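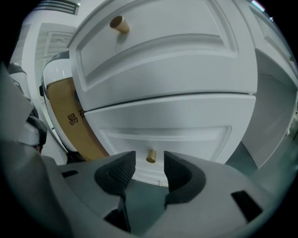
Laut Kommentar unter meinem letzten Eintrag habe ich Fikton »einfach nicht verstanden«, man müsse das Spiel langsam spielen, am besten mit Kopfhörern, und überhaupt sei jeder selber schuld, der nach der Brücke die Lust verliert. Gut. Ich habe also Kopfhörer aufgesetzt und es langsam gespielt. Nach der Brücke habe ich die Lust verloren.

Stand heute Abend, kurz nach elf: 51 Stunden, Akt 4, und ich sortiere noch immer Rüben. Das Dorf Astholm sollte laut Ankündigung »das Herz des Abenteuers« sein. Es besteht aus einer Mühle, einem Brunnen und einer Händlerin, die mir jedes Mal denselben Satz über das Wetter sagt. Es regnet dort nie.
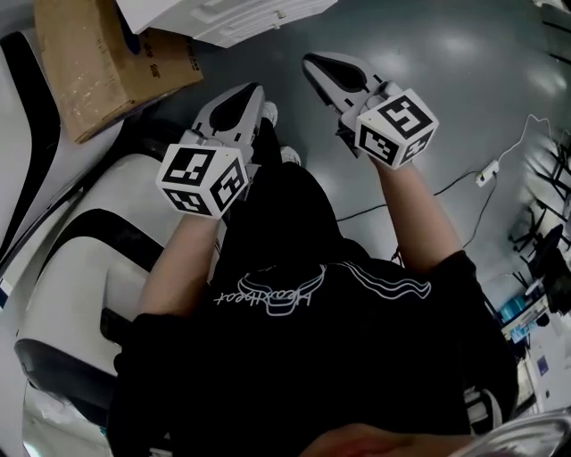

Drotden, das Studio hinter dem Ganzen, hat im September einen Patch nachgeschoben, und seither darf man seine Figur umziehen. Vorher lief man in Kettenhemd durch die Gegend und klapperte, dass die Wölfe Zeit zum Frühstücken hatten. Meine trägt jetzt einen schwarzen Kapuzenpulli, genau so einen wie auf dem Foto oben, und sieht von hinten aus wie jemand, der den letzten Bus verpasst hat. Da die Kamera fast immer von schräg oben kommt, kenne ich ihren Rücken inzwischen besser als ihr Gesicht. Rüstungswert null, Würde leicht gestiegen.

Danach Kellerquest, zum dritten Mal. Der Schlüssel liegt bei mir im Inventar, die Tür findet das nicht überzeugend.
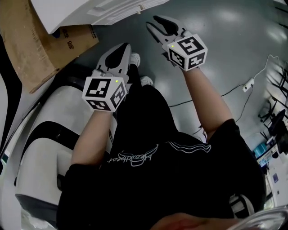

Im Forum rät man, neu zu laden, den Schlüssel wegzuwerfen, wieder aufzuheben und dann rückwärts an die Tür zu gehen. Ich bin erwachsen, ich zahle Steuern, ich bin rückwärts an die Tür gegangen. Sie ging auf. Drinnen lagen 231 Goldstücke und eine Rübe.

Mein Vermögen beträgt damit 3.861. Das Pferd, das ich seit Akt 2 haben will, ist seit dem Patch teurer geworden, und zwar immer ein bisschen mehr, als ich gerade besitze. Ich unterstelle keine Absicht. Ich notiere es nur.

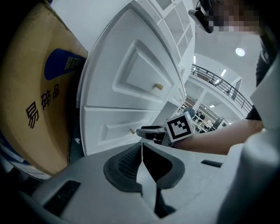

Eigentlich wollte ich längst mit Afolabi anfangen, das liegt seit dem Sommer in der Bibliothek herum und soll nach acht Stunden vorbei sein. Acht Stunden! So lange habe ich in Astholm gebraucht, um zu merken, dass man über Zäune klettern kann.

Morgen noch die Mühle, dann lösche ich es. Das steht hier allerdings schon vom letzten Mal.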